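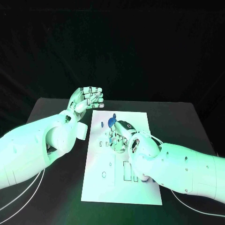

Wostden Allotment and Garden Society
Minutes of the March meeting

Held in the upstairs room at Hostham Library, 7:00 p.m.
Present: 13 members. Apologies received from two.

1. Minutes of the last meeting
Read and approved with one correction. Under item 4, "shared hose" should read "shared hoses." Both are still missing a nozzle.

2. Water
The meter read 2728 when it was checked at the start of the month. The chair will send the reading to the town office and ask why the winter bill was estimated again. The standpipe by the lower gate drips even when fully closed. Agreed to buy a new washer and try that before calling a plumber. Water to the top plots stays off until the end of the month in case of frost.

3. Plots
Plots 12 and 30 are both vacant. Plot 12 has been offered to the next person on the waiting list, who has until the next meeting to reply. Plot 30 has bindweed through most of it and an old carpet laid under the soil at the back. Members did not think it fair to charge a full year's rent for it. Agreed to offer it at half rent for the first year, with the carpet taken out first. 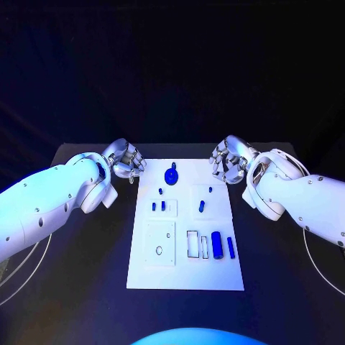
One member asked if plot 30 could be split in two, as was done with the plot beside the shed. There was some support, but the path would have to be moved and the rules only mention full plots. To be looked at again in the fall if it is still empty.

4. Seed order
The Tavares order came in short. The shallots and the early potatoes arrived, the onion sets did not. Tavares has offered a refund or a later delivery. Voted for the later delivery, one against. Members who would like their money back should tell the secretary before the end of the month.

5. Compost and wood chips
The wood chip pile is blocking the turning space again. Please take chips from the front. The left-hand compost bay is full and should not be added to. No cooked food in any bay.

6. Shed
The roof felt has lifted along one side. A quote from Getix was passed around. Members felt it was high for a small roof and asked for a second one. In the meantime the mower will be moved to the dry end. The padlock code will change in April.

7. Any other business
Bonfires: a neighbor has complained about smoke in the afternoon. Members are reminded that fires are allowed after dusk only.
Plant sale: same place as last year, tables to be borrowed from the library. 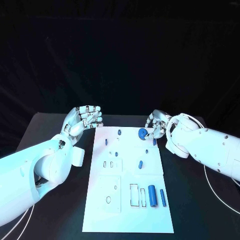 White board on the tabletop, with an arm at each side.

Meeting closed at 8:40 p.m. Next meeting in April, same room, 7:00 p.m.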